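Six weeks of Tralar and I still can't buy a train ticket

The pitch was 2000 words in six weeks, no grammar, fourteen minutes a day. I signed up in January, before our trip to Kaltville, where my wife's cousins speak the language and very little else.

I did the minutes. I know maybe 200 words. The app says 2000, and I'd like to see how it counts.
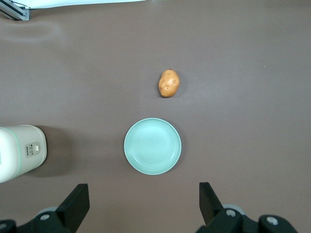 The word lists are my biggest gripe. Lesson one teaches "ambassador" and "glacier." I had to look up "potato" and "plate" on my own, and I see both a lot more often than I see an ambassador. Verbs show up late and only in the present tense.

Lingyun Tang swears by it, but she took two years of classes first, so I'm not sure what the app gets credit for. The reviews on their site all sound like they were written the same afternoon.

I've canceled. There's an evening class at the library, with a textbook and homework. I'm not expecting much from that either, but it's cheaper.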